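The Long Way Round to a Tidy Workshop

There is a street in Toltau where, on a mild evening, half the garage doors stand open, and if you walk along it slowly enough (I recommend it, ideally with something to eat) you can learn a good deal about people from where they keep their screwdrivers. Some have them in jam jars, some in a drawer that only opens if you lift and swear, and one man keeps all of his in a wellington boot, which he told me was a temporary arrangement in the year his daughter started school. She is married now.

I come from a family of drawer people myself. My grandfather's bench had 3 deep ones, and anything that went into the bottom one was as good as buried at sea. So when I moved into the house on Stollberg Lane and found I had a whole blank wall at the back of the garage, I was quite giddy about it, and spent most of January drawing plans on the backs of envelopes when I ought to have been answering letters.

What I wanted was to see everything at once. A tool you can see is a tool you'll use, and I was tired of buying my fourth tape measure in the full knowledge that the other three were at home, somewhere, keeping each other company. A board with holes in it seemed a very modest thing to get so excited about, but there we are!

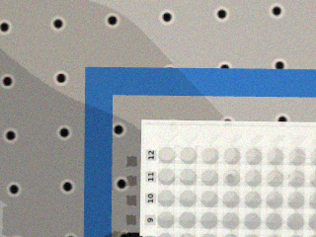
Hatsue Takagi wrote to say that I was going about it backwards, and that the wall ought to stay bare for a whole season while I worked out which tools I reached for. Her own went up in a single afternoon, she said, and she had been moving the pliers ever since.

I took half her advice, which is my usual portion. The wall stayed bare for six weeks. I worked from a tray on the bench, and whatever I used went into the tray and whatever I didn't use stayed in its box, and by the end the tray held far less than I'd expected: two hammers, a small saw, the good pliers, a pencil, and a paint scraper I'd have sworn I never touched. The rest, all those lovely chisels from the Litemura sale, hadn't so much as seen daylight.

They're still in their box, on the shelf by the door, and I do mean to sharpen them before the spring.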